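The Laundry Table, Reconsidered

There is always one black thing left at the end of a Sunday wash – a sweater, a scarf, something soft that never quite wants to lie flat. At my house on Pekell Street it used to wait on a chair until Tuesday, gathering lint and company. These days I fold on a pale surface, where dark cloth shows every crease, and I let the thick, rounded folds stay a little plump. 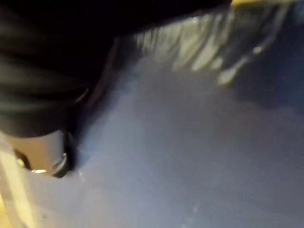 Where to Put It All

Start with the deepest shelf you own, and keep the dark things together.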